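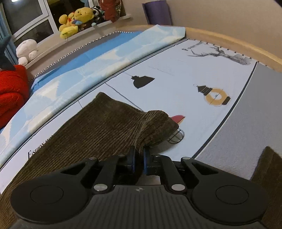 Hand-held gripper keeps losing the cloth on the second fold (student project)

Search this site
Enter keywords Go Advanced search

Print this page | E-mail this page

Category: School and club robotics > Grippers and end effectors
Asked on a Monday, 3 answers

QUESTION

I'm in a two-person group doing the cloth folding unit for our robotics class. The project name is Prekum. We collect demonstrations with a hand-held gripper, two fingers with blue pads on the inside, and later the same fingers go on the arm at school. My share is the bedroom set, so I do the folds on a bed with a brown corduroy cloth on top of a printed sheet.

The first fold is fine. I pinch the edge, lift, carry it over and let go. On the second fold there are two layers and I get one of these:

- the fingers take the top layer only and the bottom one stays behind
- the fingers take both layers and the sheet under them as well
- the pinch looks good but the cloth slides out on the way up

I recorded 65 folds over the weekend and had to throw out a lot of the second ones. We need 55 clean ones per person by the end of February. The class total is at 1,424 and our group is behind everyone else.

Things I have tried: closing slower, closing harder, coming in from the side, and ironing the cloth first. Ironing helped the first fold and did nothing for the second. Our instructor says we can change the technique but not the fingers, because every group has to use the same ones.

Is there a usual way to pick up two layers of thick ribbed fabric on a soft surface? Also, does the direction of the ribs matter?

ANSWER 1 (marked as helpful)

We did the same unit last year with towels and then with corduroy, so some of this should carry over.

A mattress gives way when you push on it. On a table you can press the fingertips down and the cloth bunches up between them. On a bed the tips sink in and the sheet comes along. What worked for us was to stop pushing down at all on the second fold. Come in level with the bed, with one finger under both layers and one over, and close once the edge is well inside the pads. If you only have the tips on it, two layers of corduroy will spring open and slide out.

To get a finger under, the edge has to be off the sheet a little. We made the first fold so that the two edges didn't line up exactly. The bottom layer stuck out by a finger width and gave us something to slide under. It makes a slightly uglier fold. Check your marking sheet to see whether that costs you anything. Ours allowed it.

On the ribs, yes, they matter, at least they did for us. If the pads close across the ribs there is something for them to catch on. If the ribs run the same direction you are pulling, the cloth slips more easily. Turn the cloth a quarter turn and do ten folds each way before you record any more. You'll know by then.

Also pull the bottom sheet tight and tuck it in. A loose sheet gets pinched every time. If you can put a thin board under the sheet that is better again, but ask first, as it changes the surface and the instructor may want them all to match.

Don't throw out the bad ones yet. We deleted ours and then found out that the failed attempts were worth marks in the write-up, as long as they were labelled.

ANSWER 2

Clean the pads. Ours picked up lint from the corduroy and got slippery, and we spent a whole session blaming the technique. Damp cloth, let them dry, carry on. I do it every time I change fabric now.

I also think you may be lifting too fast. Go up slowly for the first hand width and then speed up. If it's going to slip it will do it early and you can just let go and start that one over.

ANSWER 3

get a thinner cloth. corduroy is a pain

REPLY FROM THE ASKER

Thanks. The cloth is set by the class so I can't swap it. I tried the quarter turn tonight and going across the ribs is better, although I still get the sheet sometimes. I haven't done the offset edge yet because my partner wants to read the marking sheet first. The pads did have brown fluff on them.

I asked about the board and I'm waiting to hear. I'll add the numbers to this page when I have a full set on the turned cloth.

RELATED QUESTIONS

Labelling failed grasps in the Stirkico log
Folding a fitted sheet with one gripper
Which fabrics are on the list for the Luvico club day?

Print this page | E-mail this page

Contact us | Copyright Kinoshita Community Help | Back to top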